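Keltstead's Rhubarb Swap Is Back, and I'm Bringing Jars
5/2/22

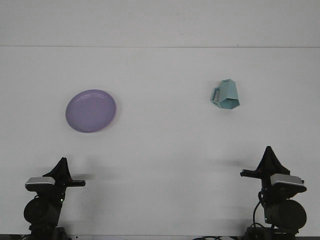

A purple plate on a white table.

Good news for anybody with a rhubarb patch that's gotten out of hand (mine has eaten the path again!). The Keltstead rhubarb swap is on for this month, in the old Morin feed store, and you don't need to sign up. Bring stalks, leave with something baked. Or bring something baked and leave with stalks, which is my plan.

I called Jaxon Hiebert, who started the thing in his driveway, and he told me they went through 138 pounds last time. He's hoping for 200 this year, though the cold snap in February set a few patches back. "Mine's all leaf so far," he said, and then he talked for quite a while about manure.

Carter Doucette is doing his rhubarb and ginger jam again, 400 jars of it, at four dollars each. I bought three last year and they were gone in two weeks, mostly on toast, some straight off the spoon. He wouldn't give me the recipe, but he did let slip that he leaves the fruit in sugar overnight and goes easy on the lemon.

Please trim the leaves off before you come, they're poisonous and the bins fill up fast. Doors open at ten. Parking is behind the store, and there's a bit of mud, so wear boots.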